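Fastavano workshop opens plans for home-built sorting gripper

June — for immediate release
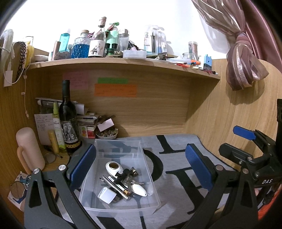 The gripper's blue-padded fingers at a desk, with a bin of small items on a lettered mat.

Fastavano, the shared workshop on Kettler Street, has released the drawings and parts list for a hand-held gripper that members can build at home. The design, named Jandumov, is meant for people who want to try out sorting jobs on their own desks before moving on to a motorised arm.

The project was led by Reinaldo Siqueira and took nearly 14 months. The parts list runs to 54 entries, and most of the parts can be made with the workshop's own tools.

"Keys are harder than they look," said Siqueira. "They lie flat and they slide over each other. We went through four versions of the finger pads before I was happy — the first ones were far too stiff."

Stivetti, a local parts supplier, will sell the screws and pivots as a set. Members can collect the drawings at the front desk or ask for them by post, quoting reference 2669. Building evenings start at the workshop later in the summer.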